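Search this site
Enter keywords

Resources > Spreadsheets > Checklists > Shared workbook inspection

Shared workbook inspection checklist, with comments

Workbook: Stirum quarterly stock and orders
Checked by: Maksym Polishchuk
Owner: Qusai Yammine
Date of check: 11 August 2023

Mark each item Pass, Fail or N/A. A Fail needs a comment. Work on a copy, never on the live file.

1. File opens without a repair message. Pass.

2. File is stored in the team folder and the name matches the register. Fail.
Comment: The register still lists it as "Stirum stock v2 FINAL". The file in the folder is "Stirum stock and orders". Register to be corrected. I did not rename the file, as the Greradus report links to it by name.

3. Edit rights limited to people who need them. Fail.
Comment: Two accounts belong to staff who moved to Woten in February. Both can still edit. Qusai to remove.

4. Sheet protection is on for lookup and rate tabs. Pass.
Comment: Protection is on but there is no password. This is allowed under the current rules for internal files. It stops slips and nothing more.

5. No hidden sheets other than those listed on the cover tab. Fail.
Comment: One hidden sheet, "old_rates", is not listed. Three formulas on the Orders tab still read from it. Do not delete it until they have been pointed to the current rates.

6. No typed-over formulas in calculated columns. Fail.
Comment: Column H on the Orders tab has typed values in the Qaisi rows. They match what the formula would give today, but they will not change when the rate does. Restore the formula by filling down from the first row.
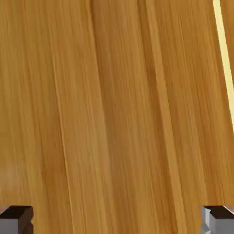
The same tab has a note in the header saying "do not fill down". Qusai says the note dates from an earlier layout, when the subtotals sat inside the data. The subtotals are now on their own tab, so the note can come out.

7. Formula ranges cover all the data. Fail.
Comment: The main total stops at row 1,000. The data has not reached that row yet. Convert the block to a table so the range grows by itself, or extend it by hand and put a reminder on the cover tab. I would go with the table.

8. External links reviewed. Pass.
Comment: One link, to the Greradus price list. Source file found, values current.

9. Macros listed and signed. N/A.
Comment: No macros in this file.

10. Dates stored as dates and not as text. Pass.

11. Error values cleared or explained. Pass.
Comment: A few #N/A results on the Lookup tab are expected where an item has been dropped. The cover tab explains this.

12. Backup restored and compared. Pass.
Comment: Restored the latest backup to a test folder. Totals agree with the live copy taken on the same morning.

Result: not passed. 5 items need work before the file is used for the next order run. Items 3 and 7 come first. Item 6 can be done at the same time as item 5, as both are on the Orders tab.

Owner's reply (Qusai Yammine): Agreed on all of it. Woten accounts removed, please retest item 3. I would like to keep "old_rates" in an archive copy, since the Qaisi credit notes were worked out from it.

Retest (MP): Item 3 now passes. Archive copy is fine if it is read-only and entered in the register. Remaining items stay open.

Filed under: Spreadsheets, File checks, Shared workbooks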